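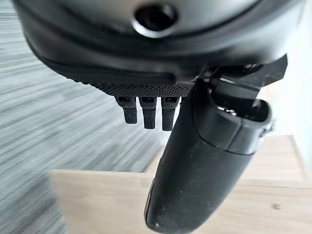
Black casing, seen up close

About Clomisora

Hello, and welcome! Clomisora is a small lending library and reading circle in Wadcombe for families who would like their children to grow up with the old stories -- the gods and giants, the seasons, the household spirits, the talking hares -- and who have found that the shelves in most shops run out rather quickly once you have been through the usual Greek myths.

It was started by two friends, Yurani Llanos and Socorro Restrepo, who met at the school gate and got talking about bedtime. Yurani had been brought up on her grandmother's tales and wanted something of the kind in print for her own daughter. Socorro had a spare room full of picture books (and still does, if we are truthful, though we have moved a good many of them out). They began swapping books between their two houses, then with a neighbour, and before very long there was a list pinned up by the kettle so that everybody knew who had what.

The list now runs to 507 titles. Most are for ages three to 11, with a shelf of longer novels for older readers and a little corner of board books for the ones who still like to chew. We have Norse, Welsh, Slavic, Yoruba, Andean and a good deal more besides, and we are always glad to be told what is missing. Families of any faith or none are welcome to join. Some of our members keep the festivals at home, some go to church, and some just like dragons.

We read everything before it goes out on loan, and we write a short note to go inside the cover, saying what sort of age it suits and whether there is anything in it that a parent might like to know beforehand. Myths can be bloodthirsty things, as you will know if you have ever tried to read one aloud at speed while leaving bits out! We don't turn books away for that, but we do mention it.

The reading circle meets in the Bach Room, up the stairs behind the bakery, at four in the afternoon. There is a story, then squash and biscuits, then usually drawing. It lasts about two hours, and grown-ups are asked to stay, though you are very welcome to sit at the back with a cup of tea and say nothing at all.

In April we put on Gomska, our spring story day, when the children tell the tales themselves. Last time we had 13 tellers, the youngest of them five, and a version of the Baldur story that went on a good while longer than planned and was much enjoyed.

Each family may borrow three books at a time and keep them for a month -- longer if you ask nicely. To join, come along to the circle and speak to Yurani or Socorro, or drop a note through the door at the Bach Room with your name and your children's ages.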